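Speaker notes: Delegation and decision rights in mid-size firms
Session length 20 minutes, questions after

Slide 1. Title
Wait for the doors to close. Thank the Gradidham business forum for the slot. State the scope up front: this talk covers who is allowed to decide what, and how that gets written down. It does not cover personality types or leadership styles.

Slide 2. The problem
Most managers believe they delegate. Most of their staff report that they pass work down and keep the decisions. Define both terms before going on.
Task delegation: a person does the work, someone else approves each step.
Decision delegation: a person does the work and settles the open questions inside a stated limit.
The second kind needs a written limit. Without one, staff check back by habit, and the manager becomes a queue.
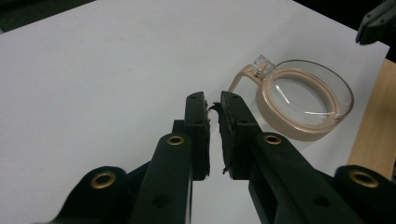
Slide 2: gripper fingers over a white surface, nearly closed

Slide 3. Walczak, starting position
Walczak makes fittings and sells through dealers. Every purchase order above petty cash went to the managing director. Orders sat in the inbox while the director traveled. Supervisors learned to order early and order extra, so stock went up.
Point out that no one at Walczak had chosen this arrangement. It dated from when the firm was small enough to fit in one room.
Pause here. Ask for a show of hands: who signs off on something they never read?

Slide 4. Walczak, the change
Supervisors received a spending limit of $2,000 per order, with no approval needed below it. Above the limit, 2 signatures, neither of them the director's unless the order fell outside the budget.
The limit was set by reading old orders and finding the level below which the director had never refused one. Recommend this method to the audience. It takes an afternoon and removes most of the argument.
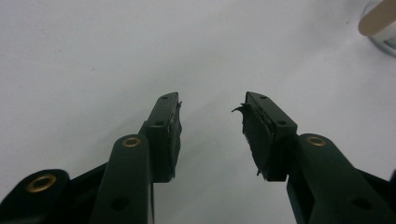 Monthly review replaced prior approval. The director reads the full list after the fact and may raise questions, but may not reverse an order. This last rule caused the most resistance. Say so plainly. If reversals are allowed, supervisors go back to asking first, and the limit exists on paper only.

Slide 5. Tratach, a failed attempt
Tratach copied the spending limit and left out the review. Limits drifted, two departments split large orders into small ones, and the director took the authority back in August. Trust was lower afterward than before the trial.
Lesson for the slide: a limit and a review go in together. Do not read the slide aloud.

Slide 6. The Boreo sheet
Boreo is the one-page form in the handout. It has 3 columns: decision, owner, limit. Fill in one row per recurring decision. Leave out one-time decisions.

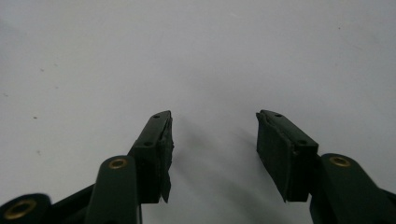
Column three is where people get stuck, so spend the extra time on it. A limit needs an upper edge (money, days, headcount) and a lower edge, meaning the point where the owner is expected to act without being told. Most sheets come back with the upper edge only. If the room looks blank, put it this way: one edge is the ceiling, the other the floor, and the owner works in the space between. Then go straight back to the form and fill in one row live, using hiring of temporary staff.

Slide 7. Common objections
"My people are not ready." Ask which decision, and lower the limit for that row.
"I am still accountable." Agree. Accountability stays with the manager and is exercised at the review.
"We tried it." Ask whether there was a review. See slide 5.

Slide 8. Close
Ask each person to pick one row and set a limit before leaving the building. Handouts are on the table by the exit. If time is short, skip slide 7 and take the objections as questions.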